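Table-laying help arrives in the staff kitchens at Ollden

Catering firm Ollden is bringing robot help into its workplace dining rooms this September, starting with the job its teams like least: setting and clearing tables between sittings.

The system, built by Zurent, will work alongside the 5 people on the lunch shift at the Tamuno site, where 500 meals go out on a busy day. All five keep their jobs and their hours. What changes is how the afternoon is spent – less stacking and carrying, more time at the counter and in the kitchen.

"My wrists are delighted," said Omolara Ojo, dining room supervisor. "We've had a say from the start, right down to where the plates should sit, and I've got two of the team learning to run it already!"

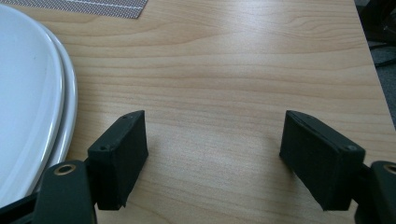 Open gripper fingers beside two stacked white plates on a wooden tabletop.

Staff spent 3 weeks showing the Zurent team how they handle crockery, and their notes shaped the way each task was planned. Anyone on shift can pause the work at any time.

"The people who lay these tables know things we would never have guessed," said Rainer Schmieder, project lead at Zurent. "It's been a joy to learn from them."

Training is paid and open to all kitchen and dining room staff. A second site will follow once the Tamuno team has given its views.

Press contact: Arsalan Pirzada, Ollden press office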